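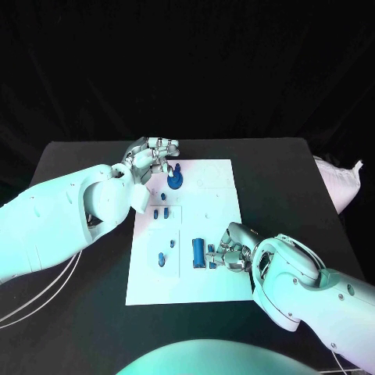

Subject: Re: [boards] Slot tolerances and part layout on the white board

On the question of clearances, I went through the parts again this morning with the calipers. Comments inline.

Kuo-hua Mak wrote:
> The drawing Trimeck sent back in November gives one clearance
> for every outline on the board. Is that what we want? The
> small pegs and the big cylinder don't behave the same way
> when they go in at an angle.

No. Trimeck copied the value from the first drawing, where there was only one size of part. I would open the large outlines slightly and leave the peg holes as drawn. Revision 17 of the drawing has both values in the table at the lower right. Please check the peg column against your own measurements before it goes to Flamine for printing.

> Also, can we keep everything blue? Stomanura have offered
> a mix of colors at the same price.

Keep it blue. The parts read well against the white board, and the dark gray table under it gives a clean edge on all sides. Mixed colors would mean redoing the part sheet, and I have no wish to do that twice in one year.

> Where does the round knob go in the new layout?

It stays near the top of the board, centered. The base is a short disc with a narrower stem, and the stem is the part you hold.
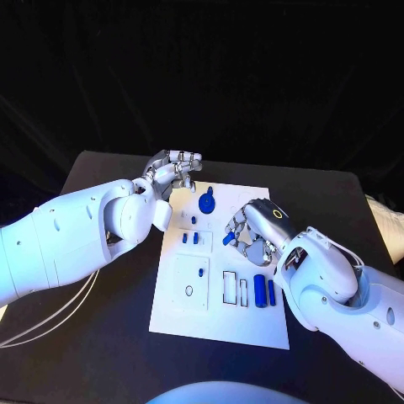 Peg held at an angle over the right-center of the board; round knob near the top.

The peg is where the remaining trouble is. Held diagonally, it has to be brought upright before it meets the hole, and the present chamfer is too small to forgive much. I have asked Su for 11 spare pegs with a larger chamfer on one end only – the other end stays square for comparison.

Two open points:

1. Board weight. The current one is 525 g and slides if a part binds. Rubber feet are the cheap fix. A recess in the table is the expensive one.

2. Storage. The smallest blue pieces need a lidded tray. A bag is no good, they end up in the seams.

If there are no objections I will send revision 17 out at 6 tomorrow evening.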